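Tidy bench, tidy mind (well, nearly)

September always makes me want to buy pencils and sort out drawers, and this year it was the tools that got it. Regular readers of the Somitness newsletter will remember my grand plan for the hobby room, which was going to take one afternoon back in spring. Ahem.

What finally got me going was looking for a small screwdriver. I had the back off a kitchen timer at 10 at night, everything balanced on a tea towel, and could I find one? I could not. I found three tape measures, a bag of curtain hooks and the instructions for a fridge we no longer own. So I've gone over to open bins, the stackable sort with the sloping front, and I'm completely sold on them! You can see in from where you're standing, you can get your whole hand in, and there's no lid to lose behind the radiator.

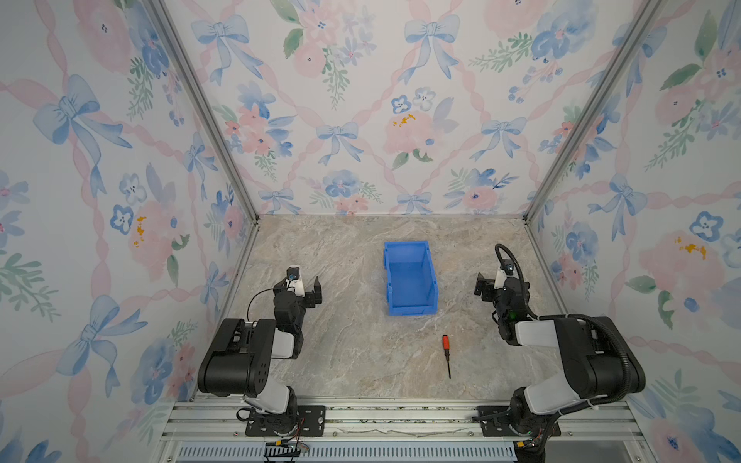

My only rule is one kind of thing to a bin. Screwdrivers with screwdrivers, picture hooks with picture hooks, and a miscellaneous one that I'm allowed to keep as long as it's the smallest. I did try sorting by job to begin with (one bin for bikes, one for shelves and so on) but a screwdriver belongs in every single one of those, and I ended up walking round the room with it in my hand like a lost waiter.

A word about colour, too. I know grey looks smarter, but go bright if you can. Small dark bits show up a treat against blue plastic, and that goes for the dusty corners as well, so do give your bins a wipe before you fill them. Old toothbrush for the edges, warm water, drop of washing-up liquid, then leave them upside down on a towel while you have your tea. I've been putting a bit of felt in the bottom of mine to stop the rattling, but Yevhen thinks it only collects fluff and he may well have a point.

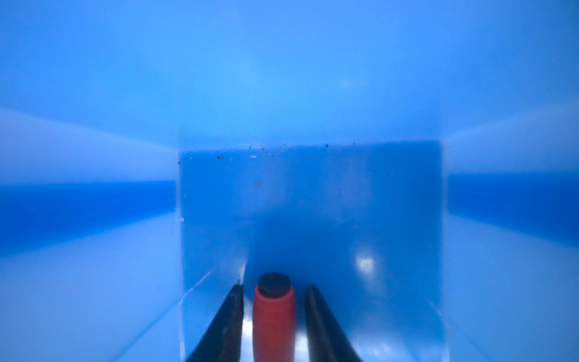
Svitlana Zakharchenko
Home and Hobby Editor

Labels next. I wrote mine on masking tape and they've started curling up already, so if you've got a better idea please send it in. Yevhen Melnychuk swears by luggage tags tied on with string, which look lovely but do get in the way when you stack.

And if you've got bins going spare, the swap shelf at Sturell is open again from September, mornings only. Take what you'll use, leave what you won't, and please no more curtain hooks. I've got plenty.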